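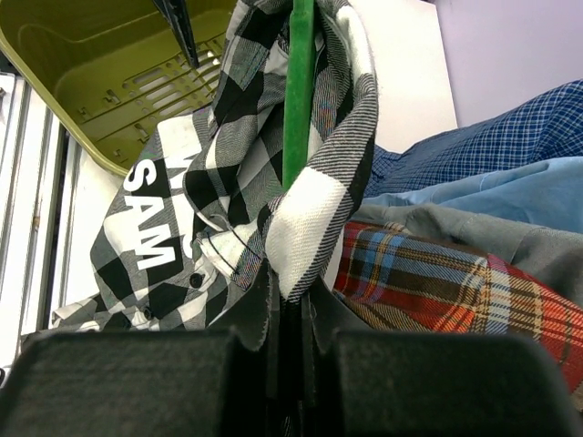
Camisa xadrez preta, branca e cinza, com letras brancas estampadas

Como lavar camisa xadrez com letras estampadas sem estragar a estampa?

Oi, pessoal! Comprei num brechó uma camisa xadrez preta, branca e cinza que é a minha paixão do momento. Os quadrados cinza são feitos de risquinhos diagonais bem finos, e ela tem umas letras brancas grandes estampadas, dá para ler "SAM" na foto. Não tem etiqueta nenhuma, alguém cortou rente. Já lavei 2 vezes na mão, com medo, e agora queria passar para a máquina, mas tenho pavor de as letras racharem ou de o preto soltar nos quadrados brancos. Minha máquina é uma Brosska antiga, que só tem três programas. E para guardar, penduro ou dobro? Hoje ela vive toda enrolada, coitada.
– retalho_feliz

chaleira_azul
Que camisa linda, adoro xadrez grande assim! Pode ir para a máquina sim, eu lavo as minhas todas. O que eu faço:

Antes de tudo, teste a cor. Molhe uma pontinha da barra por dentro, aperte com um pano branco e espere uns minutos. Se o pano sair manchado, continue na mão, com água fria, e não deixe de molho de jeito nenhum (aprendi isso com uma saia vermelha, em May... quer dizer, em maio, e até hoje tenho fronha cor-de-rosa).

Se o pano sair limpo, abotoe dois ou três botões, vire do avesso e coloque num saquinho de lavagem. Água fria, sabão líquido, pouco, e o programa mais curto. Na Brosska da minha mãe o curto é o último do botão, mas confira no manual porque mudou de um modelo para outro. Nada de alvejante, nem para avivar o branco!

Secar sempre na sombra, ainda do avesso. Para passar, ferro morno pelo avesso e um pano de algodão por cima da parte das letras. Ferro direto na estampa gruda, e aí não tem volta.

Quanto a guardar, eu penduro. Fecho o botão de cima, ajeito os ombros e ela fica pronta para usar – xadrez bem esticado no cabide é uma alegria de ver no armário!

varal_torto
eu jogo tudo junto na maquina e nunca deu problema. a minha tem letra nas costas e tá inteira. seca na sombra e pronto

Linha&Cabide
Concordo com quase tudo da chaleira_azul, só acrescento a centrifugação. Se a sua máquina deixar escolher, baixe! A minha Cendeck vem de fábrica num giro bem forte e amassava as estampas todas. Agora uso o mais fraco e a diferença é enorme.

Se faltar espaço para pendurar, dobre com as letras para fora e bem lisas, sem vinco no meio delas, e deixe por cima da pilha. Rolinho eu só faço com camiseta sem estampa. E conta depois como ficou, fiquei curiosa!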